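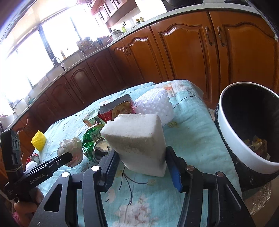 Speaker notes – "Who Packed This?" Packaging, returns and the small shop
Sumuvthorpe Independent Retailers' Day, September 11, 2025
Slot is 20 minutes, questions after. Clicker is mine, bring it home this time.

OPENING
Wait for the coffee people to sit down. They won't, so start anyway.

Good morning. I run a shop in Prendstead that sells lamps, bowls and other things that should not be dropped. Over the years I have mailed a great many of them to strangers, and the strangers have mailed back a fair number in more pieces than I sent.

Hands up if you've opened a return this week. Keep it up if it was your fault. (Pause. Look at the hands going down. Say nothing.)

I'm going to talk about what I changed in how we pack. Some of it saved money. One part of it made my staff stop speaking to me for a day and a half, and I'll get to that.

SLIDE 2 – THE BAD YEAR
We used to pack by feel. Everybody had a style. One of us wrapped like a nervous grandparent, another tossed a bowl in a box and wished it well. I was the second one.

In July of the bad year we had 19 broken orders. For a chain that's a rounding error. For us it was the electric bill and the month's profit, and a lot of evenings writing emails that began "I'm so sorry to hear."

Don't do the email voice. It got no laugh at rehearsal.

The mistake I made next was buying more stuff. More wrap, thicker boxes, bigger bags of filler. Breakage barely moved. The packages got enormous. A customer sent me a note asking whether the egg cup came with the box or the other way around.

SLIDE 3 – WHAT BREAKS THINGS
Go slow here, this is the useful bit.

Things break in the mail because they move. Padding is only there to stop the moving. If you can shake the box and hear it, you've built a maraca.

Corners take the hit. A box almost never lands flat, it lands on a corner, and whatever is closest to that corner gets the news first. Put your item in the middle and keep it there.

Empty space on top is the one people miss. They pad the bottom beautifully, set the item down like a baby, and close the lid over three inches of air. The carrier has no idea which way is up, whatever your arrow says.

(If someone asks about FRAGILE stickers: I still use them. I think of them as a form of prayer.)

SLIDE 4 – FOAM, PAPER, AND THE ARGUMENT
Foam blocks are good at the job. They're light, they hold their shape, and they keep a heavy thing off the wall of the box. They also shed and take up half the stockroom, and your customer is left holding a lump of something the town won't pick up at the curb.

Crumpled paper is cheaper and people can recycle it in most places. It does settle, so you need more than looks decent. Crumple it hard. If your packer isn't making a little noise, it isn't tight enough.

Mesh sleeves are worth a mention for round, light items. The fruit trade figured this out ages ago. A pear gets across an ocean in a foam sock and arrives looking better than I do after a bus ride.
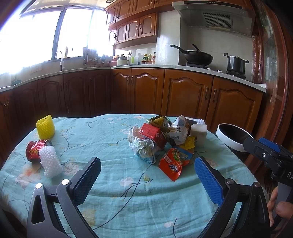 Save what comes in. We reuse any clean filler from our own deliveries, and we keep it in 2 bins by the back door. One is for soft, one is for stiff. Anything dirty or torn up goes out with the trash that night. Without that last rule you don't have a packing system, you have a nest.

We did have a nest. I'm told there was a sandwich in it.

SLIDE 5 – THE DROP TEST
This is where the staff stopped speaking to me.

I packed an order the old way, carried it to the top of the stockroom stairs, and let go. Then I did the same with theirs. I did not say beforehand that I'd be doing this. One of the boxes had a lamp in it that somebody had just spent their lunch break wrapping.

It survived, for the record – mine didn't. That helped with the mood, eventually.

Now we test any new box or filler before we use it on an order. Waist height, once on a corner, once on an edge, once flat. Use seconds and chipped stock. Tell people first.

SLIDE 6 – SUPPLIERS
Keep this short, people from both firms may be in the room.

We buy boxes from Nautiyal, who will do small runs if you ask nicely and then ask again. Paper comes from Grolgate on the big rolls. Get a price on the roll stand as well, or you will spend your winter chasing paper across the floor.

We stock fewer box sizes than before. Every extra size is another stack to trip over, and a tired packer picks the wrong one anyway.

SLIDE 7 – WHERE WE ARE NOW
Last July we had 2 broken orders. One of them had been run over, and I refuse to count it, but my bookkeeper does.

Boxes are smaller, postage is down a bit. Returns still happen, mostly because the color looked different on somebody's phone. I have no slide for that.

QUESTIONS
Likely ones: cost of switching (less than the breakage), wet weather (bag the item, then pack), who pays when the carrier loses it (sigh audibly, then point to the insurance session in the side room after lunch).

The sample boxes are on the back table. Please shake them. Please don't throw them, the stairs here are marble.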